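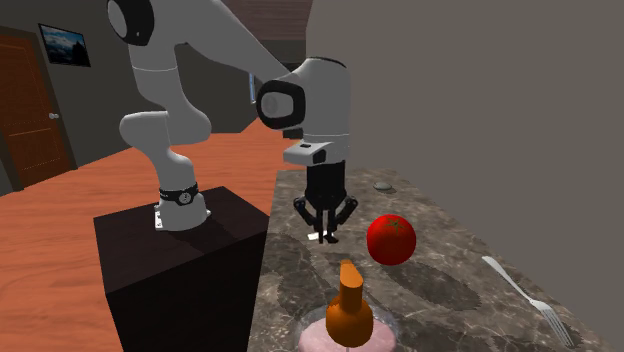

Wiltari Releases Trumideo 2, a Teleoperation Tool for Teaching Kitchen Tasks to Robot Arms

New version lets an operator record the same task in simulation and on a physical arm using one hand controller

Wiltari today released Trumideo 2, the second major version of its software for showing a robot arm a task by remote control. The release adds a simulated kitchen, a new way of marking mistakes inside a recording, and support for hand guiding, in which a person takes hold of the arm and moves it through the job.

Trumideo is used by research labs and small automation companies that need recorded examples of everyday handling work. An operator wears or holds a controller, moves it, and the arm follows. The software stores the position of every joint, the opening of the gripper and the camera views, all on one clock. The recordings are then used to train a control policy for the arm.

Customers of the first version told Wiltari that most of their time went into setup and cleanup between takes. Objects had to be put back by hand, and a dropped item could end a session. Trumideo 2 moves the early part of that work into simulation. Operators can practice a task, settle on an approach and record a first batch of examples before anyone books time on a real arm.

The simulated kitchen

The kitchen is supplied with the base license. It consists of a room with a countertop, a single arm on a pedestal beside it, and a parallel gripper. Objects for the counter come from a library called Gesero, which is also new in this release. Gesero contains 400 items, among them produce, bottles, plates and cutlery. Each has a weight, a surface friction value and a collision shape that can be edited.

In a typical setup, a tomato, a bottle on a plate and a fork share the counter, and the operator is asked to pick up one of them with the gripper. The round tomato and the flat fork call for different approaches, and the operator has to work out both without knocking over the bottle. After each take the counter resets with one button press. The objects can go back to the same places or be moved to new ones within limits set by the user.

Room finishes, counter material and lighting can be varied automatically from take to take. Users who want a fixed background can turn this off.

Recording by remote control

Remote control works the same way in simulation and on hardware. The operator presses and holds a clutch on the controller to connect hand and arm. Letting go of the clutch stops the arm where it is, so the operator can move to a more comfortable position and carry on. A scale setting changes how far the arm travels for a given hand movement. At the lowest setting, small motions near an object are easier to control.

Trumideo 2 also lets the operator mark part of a take as an error while the recording is still running. In the first version, a fumbled grasp meant throwing out the take or trimming it later in a separate editor. Now the operator taps a pedal, backs up, and repeats the motion. The marked section stays in the file with its own label. Training teams can leave it out or use it as an example of recovery.

Recording by hand guiding

Hand guiding is available on physical arms with joint torque sensing. The operator grips the wrist and moves the arm directly, while a button mounted near the wrist opens and closes the gripper. Because hands and sleeves appear in the camera views during this kind of recording, Trumideo 2 can play the path back afterward with nobody touching the arm and capture the cameras again on the second pass. The playback runs at reduced speed by default and must be started from the operator station.

Recordings made by hand guiding and by remote control are saved in the same file format and can be mixed in one training set.

Results from the pilot

Wiltari tested the release with Sowah, a contract recording company that makes demonstration sets for robot developers. Over the course of the pilot, 19 Sowah operators recorded 1,715 takes of counter tasks, most of them in simulation and the rest on physical arms. Operators who had never used the software completed nearly two hours of guided practice in the simulated kitchen before moving to hardware.

Sowah asked for several changes during the pilot, and those are part of the release. The clutch can now be assigned to either hand. The reset button asks for confirmation if a take is still being recorded. A side view of the gripper fingers can be pinned to the screen, which helps when the arm's own wrist hides the contact point. Takes can be sorted by operator, task or object.

The pilot also showed limits. Soft and liquid contents are not simulated, so a bottle in the library behaves as a solid object and cannot be poured or squeezed. Thin items lying flat, such as forks, remain harder to pick up in simulation than on a real counter. Wiltari plans to work on contact between the fingers and thin objects in a later update.

Availability

Trumideo 2 is available today to all customers with a current license, at no added charge. New customers can request a trial that includes the simulated kitchen and the full Gesero library. Hand guiding requires a supported arm and is switched on after a short safety check with Wiltari's support team. Files from the first version open in Trumideo 2 without conversion. The first version will receive fixes until March.

About Wiltari

Wiltari makes software for recording, reviewing and sorting robot demonstrations. Its products are used in research, training and light industry.

Press and trial requests can be sent through the contact form on the Wiltari website.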